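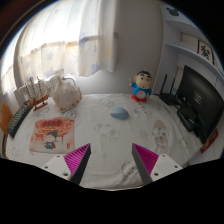 Findine lettings, flat 2, Clidemside
Table and desk check, March
Filled in by Lilibeth Samonte

I've kept to the usual headings and scribbled my comments after each one, so skip the chatter if you only want the results. I started a bit after 10 in the morning with daylight coming through the curtains, and did the table first because that's where guests seem to spend all their time.

1. Table stands firm, no rocking
OK. I leaned on every corner and gave it a good shove from the window side. One leg used to need a folded bit of card under it and now it doesn't - Etia had the feet adjusted over the winter, thank you Etia!

2. Cloth lies flat, nothing to catch a sleeve on
OK with comment. It's the white one with the grey line drawings and the big beige patch on the right. Lovely cloth, but it does have some soft wrinkles, mostly along the front edge and over to the right. Nothing you'd trip a cup on, but I'd like it ironed before the next changeover (cool iron on the printed bits please, I don't trust them).

3. Cloth doesn't hang low enough to pull
OK. I measured the drop at the door end and it's well inside what we allow. If a family with a toddler books, take it off altogether and put it in the airing cupboard.

4. Mat flat, no curled corners
OK. This is the orange-red one with the red gates and the little cartoon figure in red, on the left. It sits nice and flat. I know Saludo wanted to swap it for a plain one to match the other flats, but guests like it and I'm voting to keep it.

5. Keyboard and mouse
OK. Black keyboard over on the far left, pale blue mouse out in the middle of the cloth. I pressed every key and none of them stick. The mouse shell has no cracks or sharp bits that I could feel. I'd rather the keyboard sat straight than on the diagonal, so I've put that down as a tidying point and not a fault.

6. Mouse works on the surface provided
Comment. It's fine on the mat, a bit jumpy on the cloth where the printing is. Could we add a line to the welcome folder telling people to use the mat? I've been asked about it more than once.

7. Sockets and extension lead
OK. The extension is behind the table leg, not under the rug. Label says 1000 watts maximum and I've gone over the writing in fresh pen so people can read it. No kettles on that one, ever!

8. Drinks
Not a fault, just me nagging. The coasters have wandered off to the kitchen again. I found them in the cutlery drawer and brought them back.

9. Lighting over the table
Needs doing. The bulb flickers for a few seconds when you first switch it on. Spare is on the shelf in the hall cupboard but I couldn't reach the fitting safely without the steps, and the steps are at the other flat.

To do before next guests
Iron cloth
Straighten keyboard
Change bulb (bring the steps)
Note about the mat in the folder

Whole thing took me roughly 20 minutes. Sheet number 163, copy left in the blue folder by the door.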